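Courses > Public Affairs > Unit 3 > Handout: Confirming an Agency Head

How a Nominee Becomes a Boss

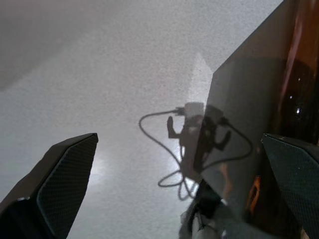
Reading time: 2 minutes

For this unit we use the state of Druvell, whose senate has 31 members and the self-regard of a much larger body.

1. The governor names someone. The announcement praises the nominee's long record of service. Read the record anyway. The nominee to run the Piras Water Authority filed a disclosure form of 342 pages, most of it parking receipts.

2. The committee holds a hearing. Senators get five minutes each for questions and use four of them on a speech. Note which questions are answered with "I look forward to working with your office." Those are the ones that mattered.

3. The floor vote. A simple majority of members present is enough, provided there is a quorum. Work out the smallest number of senators who could confirm somebody on a snowy evening in November. (A quorum is a majority of all members. Yes, the number is small.)

4. Acting officials. If the senate stalls, the governor may appoint an acting head for 80 days. The Wutska Port Office has had a string of these, and its letterhead no longer bothers with a name.

For next class: read the Metaslow transit hearing, first 30 pages only. Mark every place where a senator changes the subject, and bring a spare pen.

We use cookies to remember your settings. Accept | Manage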